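Robotics Club: Minutes of the Project Meeting
17 June 2021, posted by the Club Secretary
Print this page | E-mail this page
Filed under: Clubs and Activities > Meeting Minutes

Meeting opened in the Tindall workshop. May minutes approved with one correction: the Praltix entry form has been drafted but not sent.

1. Bin picking project
The team reported 1,254 attempts logged since the start of the project. The success figure on the team's slide came from the best 100 in a row. Several members objected to this, and the secretary was asked to record that no success rate has been agreed. The full log is to be brought next time, failures included.

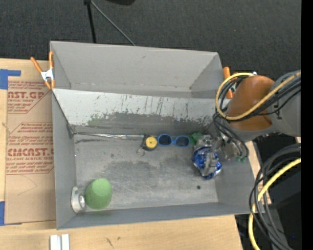 The choice of items was discussed at length. Sunglasses, a key ring and a cup are fair tests, but the team has been working with the same few things for weeks and knows where each one likes to be grabbed. A member asked what happens with an item the team didn't pick. The answer was that it "should be fine." Agreed that someone outside the team will bring a bag of items to the next session.

Shiny packaging was raised again. The team believes the new settings have fixed it. Not accepted without a side by side run.

2. Praltix entry
Moved to send the form now. Opposed on the grounds that the rules ask for a repeatable result and we don't have one to show. Motion failed. Will be brought back once item 1 is settled.

3. Money
Balance is $173. The Kelico quote for a second gripper is $3,000. No one could say what a second gripper would do that the first doesn't. Tabled.

4. Biltura software
Free trial offered to school clubs. Terms after the trial are unclear. A member will read them before anybody signs up.

Meeting adjourned.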